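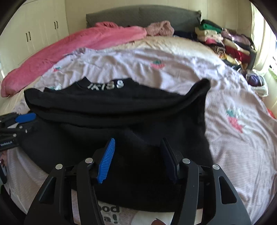
Progress report to Karabulut: good practice rules for hand-held gripper recording in homes
Prepared by Beril Yüksel, Fitent
Covers the period to the end of June

Dear all,

Thank you for your patience with this one, and for the kind comments on the last report, which I passed along to everybody on the Fitent side. I promised you something more settled this time, and I think we have it: the second draft of the house rules is finished and the people doing the recording have been working from it since the start of the month.

You will remember that the first draft was mostly borrowed from our workshop rules, and it showed. It asked for clear floors and a marked work area, and it had a whole page on emergency stops that means very little when the tool is a gripper you carry in your own hand. A bedroom with a duvet, a couple of blankets and a pile of folded clothes by the wall is a different place to work, and the people who live there have to get it back at the end of the day. So we started again from the bed, so to speak, and wrote down what a careful guest would do.

Where the draft stands

It now has 67 rules in 3 parts: consent and privacy, care of the home, and handling of the tool. Cloder read the whole thing for us and sent back a long set of notes (very long, and we are grateful for every one). Most of them were about wording. Two were bigger than that, and I come back to them below.

The consent part took the most time. A household now signs for each room separately and can withdraw a room later without giving a reason. Printed matter, mail, screens and family photographs are put away before recording, and the resident does that, never the operator. Clothes are allowed if the resident has picked them out. We went back and forth about lettering on garments and decided to leave it in unless it gives a name, a school or a workplace.

The tool part is shorter and I am rather fond of it. Finger pads are wiped before each session and checked for grit, which can pull a knit. A gripper that isn't in use may lie on the bed, with its fingers away from the clothing. Knits and anything with beads or loose thread get a slow grasp, and if the fabric catches, the operator opens the fingers and frees it by hand.

What we have tried out

We have 181 sessions logged under the new draft, nearly all of them folding and tidying. Operators fill in a one-page sheet at the end, and I read them all, usually with my tea. The most common complaint is daylight from windows. We had asked for curtains to be drawn, but people disliked working in a darkened bedroom, so the rule now says to turn away from the window where the room allows it.

Open points

The first is how long we keep recordings from a withdrawn room. Cloder would like them gone the same day. Our backup runs overnight, so we need either a change there or a rule we can keep.

The second is training. New operators read the rules and then shadow someone, and Cloder feels that a short practical check should come before the first home visit. I agree with them, and have asked Zulus whether we could use their practice room for it.

What we need from you

A yes or no on the practical check, please, as it would come out of the travel line, and the name of whoever should receive the third draft. I can send the session sheets too if anyone would like to see them, with household details removed.

With warm thanks as always,
Beril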